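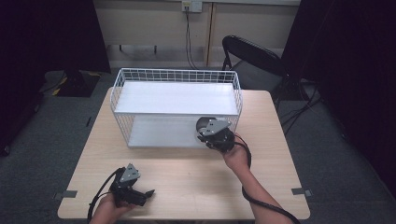 Junstead open day, anyone else go?

solderbean
Went Saturday with my brother-in-law, who was promised robots and talked about parking all the way home. The handheld gripper table was the best thing there. You hold one in each hand and work a little wire shelf while the thing records you. I have never concentrated so hard on a shelf.

gantry_gus
So you drove to Junstead to tidy up for free.

solderbean
I paid 5 bucks for the tidying, thank you. It included a coffee.

mkettle
I thought that table was the weakest stop. It's billed as a robot demo and it's a person doing the work. The Akero arm in the next room moved by itself, slowly, but by itself.

pallet_jill
Disagree. The Akero arm ran the same loop all afternoon. Samran Khunthong at the gripper table took questions for as long as people had them, and told us 1,337 recordings went into one shelf task. Then he told us how well it does on a different shelf. Poorly.

mkettle
Fine, that's a better answer than I got. My guy gave me a leaflet.

gantry_gus
1,337 goes and it still can't do a different shelf? My nephew is 11 and has the same problem.

solderbean
They want 2,000 before they try it again. Also the cables do pull at your arm a bit. I'd complain, but I was bad at it before I noticed the cables.

pallet_jill
Did anybody get into the Soomro talk? Door was shut by the time I found the room.

mkettle
I did. Forty slides on conveyor belts. You were spared.

gantry_gus
I would have gone for the conveyor belts.

solderbean
Lutwood has theirs in October, if you want to bring the nephew. No word on the coffee yet.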